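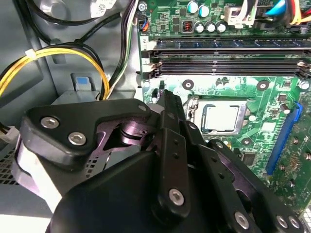

Wednesday nights in my house are for the library's online catalog, or they were until the Stokulside branch went dark on me in the middle of renewing a cookbook. So I'm pleased to report that the new catalog is up, and it's fast! I tried it from my phone and again from the old desktop in the den, the sort with a green motherboard and memory slots you can get at once you're inside the case, and both of them pulled up my holds before I'd put my tea down.

Sigrún Zoëga, the head librarian, told me the old system had been limping along for 19 years. "We were scared to restart it," she said, and she was laughing, but I think she meant it. The new one is called Endano and it covers Stokulside and Cendelley together, so you can finally ask for a book from the other town without filling out the yellow slip. (I will miss the yellow slip a little. I used them as bookmarks.)

A few things to know. Your old card still works, but you'll have to pick a new password. You can have 8 holds at a time, up from five. Reading lists you saved before June didn't make the move, and I lost a long one of mysteries that I'd been building for ages, so I'm a bit sore about that. Nhung Phùng at the front desk says she can print your old list if you come in and ask, and she did mine while I waited.

The town paid $800 for the extra training, and the staff spent two evenings on it. Natanael Trindade, who runs the Cendelley story hour, wants a page just for picture books next, with the covers nice and big. I'd use that!

Both branches are keeping their regular hours. If you get stuck on the password page, call the desk and they'll walk you through it.

Posted 2021-12-01 by Hülya Yurt
Filed under: Around Town, Library
Last updated: 4:19 p.m.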